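My visit to the robot open day in Nimthorpe

13th September

I wanted to write this the same evening, but I was too tired from the train. Every year the Jayawardena workshop in Nimthorpe opens its doors, and I finally had a ticket. Mine was number 127, printed on green paper, and I keep it in my wallet now.

I work in a bakery, so I am not a technical person. I went for the cleaning demonstration, because at work I sweep flour and seeds from the bench many times each day, and my shoulder knows it. The programme gave it 18 minutes under the name Kundetness. I asked two people what the name means and got two different answers.

The task is very small. There are white grains and little reddish-brown beads on a pale table, and the arm works with an ordinary flat paintbrush. 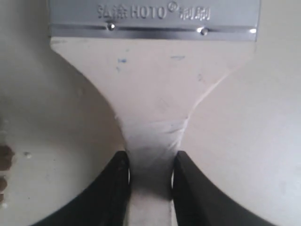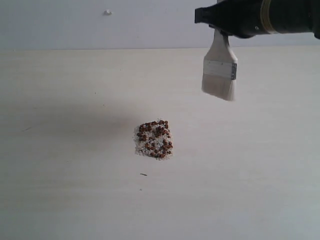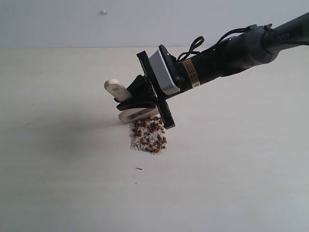
The brush with HOTO on the metal, and the little patch of grains on the table.

Can a robot like this one work in a small bakery?

At present it would be too slow for us, and somebody would have to teach it every new bench. The woman at the desk told me they hope to try it in a real kitchen in March, so I will ask again after that.

Before going home I had a lentil soup in the canteen, which was better than I expected, and I bought a pencil with the Zarnham logo for my nephew. He wanted a robot, of course. If you would like to go next year, book early and take the second bus from the station. The first one stops at the wrong side of the river and you will walk a long way, as I did.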